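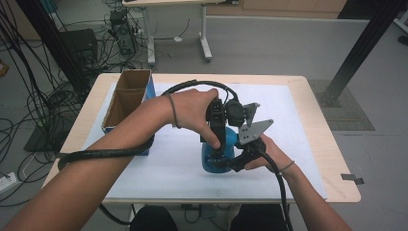

Print this page | E-mail this page

Personal Investing, Session 6: Limit orders, market orders and why the price moved while you were clicking
Updated 5 August 2019

Okay, last time we got as far as opening a brokerage account and I promised we'd get to buying something. I've cleaned up my notes from the June class, because a couple of you told me the part on spreads went by way too fast (fair!).

Start with the quote. When you look up a stock you usually see one big number, and that number is the last trade. It's history. It might be two seconds old or, in a sleepy little stock, two hours old. What you care about is the pair of smaller numbers next to it. The bid is the most anyone is currently offering to pay. The ask is the least anyone is currently willing to take. The gap is the spread, and if you buy and sell right away you lose it, even when the commission is zero.

Our practice company is Hurngate, same as before. Say the screen shows:

Last 14.50
Bid 14.40 (3000 shares)
Ask 14.60 (100 shares)

You want 500 shares and you send a market order. A market order means "fill me now, whatever it costs." You get 100 shares at 14.60, and then you've used up everything at that price. The other 400 come from whoever is next in line, maybe at 14.75, maybe at 15. People in class were really surprised by this one! The size next to the price matters as much as the price.

Now the same purchase with a limit order at 14.60. You get your 100 shares, and the remaining 400 sit there as a bid at 14.60, waiting. Maybe somebody sells to you this afternoon. Maybe the stock runs up to 16 and you're left holding 100 shares and feeling grumpy. That's the trade-off — a limit order controls your price and gives up the guarantee of a fill.

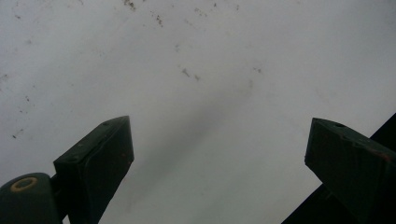
Somebody asked whether it's always dumb to use a market order, and no, I use them. If you're buying a small amount of a huge, busy stock in the middle of the day, the spread is often a penny and you'll be fine. Where I get nervous is the first few minutes after the open, anything right after earnings, and thinly traded names. Porkano, our other practice stock, is in that last group. Look at its bid and ask on your worksheet and work out the spread as a percentage of the ask. If it's 43 cents on a ten-dollar stock, you're down more than four percent before anything has happened.

Stop orders, quickly. A plain stop-loss turns into a market order once your stop price is reached. So if you own Porkano at 10, set a stop at 9, and bad news comes out overnight, the stock can open at 7.50 and you sell somewhere near 7.50. The stop was never a promise of 9. A stop-limit won't sell below the limit you choose, but then it may not sell at all, and you still own the thing. I don't have a favorite. Pick the problem you'd prefer to have.

Also check how long your order lasts. "Day" means it dies at the close. "Good till canceled" hangs around, and different brokers cut it off after different periods, so read yours. I once forgot one for weeks and bought shares I no longer wanted — my fault entirely.

For next time:
1. Fill in the Varghese worksheet. You have $1447 to spend. How many whole shares can you buy at the ask, and what's left over?
2. Redo it with a limit order at the bid. What has to happen for you to get filled?
3. Read the Flundatix order book on the back page and write down your average price if you sell 3000 shares at market. Show each step, please.

Bring a calculator, your phone is okay. We'll do dividends and ex-dates after the break.

Print this page | E-mail this page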